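Flokar Puts Its Equipment Planning Guide Out for Small Shops, Free

VORKUMSTEAD, May
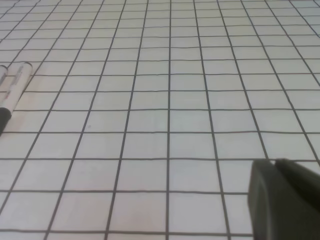

Gridded work surface with markers and gripper, Flokar bench, Vorkumstead.

I write most of our press releases, and most of them are short. We have a new thing, you can buy it, call us. This one runs longer because the new thing is a guide, it costs nothing, and I've been bugging everybody at Flokar to let me put it out for two years now (they finally caved!).

So: starting this month, the Flokar bench planning guide is free to anyone who asks. It's 37 pages. It covers how to plan and budget for a first robot arm in a small shop, school lab or packing room, from the first "should we even do this" meeting through to the service contract. We wrote it for our own customers, the ones who'd call up with a catalog open on their desk and a number from their boss, and it grew from there.

The thing I keep seeing is that people budget for the arm. Just the arm! They get a quote, they add sales tax, they take it upstairs, and it gets approved, and everyone's thrilled. Then somebody has to find the gripper money. Then the fingertip money, then the table, then the electrician, and by then it's a whole separate request and the folks upstairs are a lot less thrilled. I sat in on one of those second meetings at a customer's place in Ledislow and I still think about it.

The guide opens with a budget sheet that puts all of that on one page before you talk to any seller, us included. There's a line for the arm and a line for the gripper. There's a line for spare fingers, which wear out, so please buy the spares up front. There's a line for the work surface, and I will defend that line to anyone.

Let me go on about the work surface for a minute. When you're teaching an arm to pick up small things, you want to be able to put the thing back where it was and try again. A plain white top with a black grid on it does that job beautifully and costs next to nothing next to everything else on the sheet. You say "two squares over" and everybody in the room knows what you mean. It doesn't have to be perfect, either. Wobbly lines are fine for getting started. If you need real measuring accuracy, that's another purchase, and the guide has a section on when to make it and when to hold off.

Same goes for what you practice with. I've watched people order a boxed set of test parts before they'd tried a single pick with anything out of the desk drawer. Markers are great. They're long and skinny, they roll, they've got a cap at one end, and two of them lying next to each other will teach you more about finger width than a spec sheet will. Our advice in the guide is to spend the first 8 weeks on cheap everyday objects and your own actual product, and keep the test parts money in reserve until you know which parts you'd want.

The budget sheet also has a contingency line, and we set it at $2000 for a single bench. People ask me where that number came from. It came from our own install records, from adding up the little things customers called us back for in the first year: longer cables, a second power strip, a bracket that fit the old table and didn't fit the new one. Your number may be different! Put one in anyway.

We're also opening up the Mahama planning sessions along with the guide. Mahama is our in-house program for walking a customer through a purchase before there's a purchase, and until now you had to have an open quote with us to get in. That rule is gone. Sessions are held at our Vorkumstead building, they start at 9 a.m., and they last a morning. You bring your product, your floor plan (a sketch on the back of something is okay) and whatever budget number you've been handed. We go down the sheet with you line by line. Sometimes the answer at the end is to wait a year, and I've seen us tell people that, and a fair number of them came back when the year was up.

A few things the guide won't do. It won't compare brands, ours or anybody's. It won't give you a payback figure, since that depends so much on your labor costs and how many hours you run. And it doesn't cover full production lines with fencing and conveyors, where you really do want an engineer on site from day one.

The guide comes as a printed booklet or a file, your pick, and the budget sheet comes separately so you can write all over it. Ask for either one through the contact form on the Flokar site or at our front desk in Vorkumstead. For a Mahama session, use the same form and put "planning" in the subject line so it lands with the right people. Summer spots are open now, and mornings early in the month tend to go first.

About Flokar

Flokar sells and services small robot arms, grippers and bench equipment for workshops, schools and light packing operations. We're based in Vorkumstead, with a service depot in Ledislow.

Press contact: Flokar press desk, Vorkumstead. Review copies of the guide are available on request.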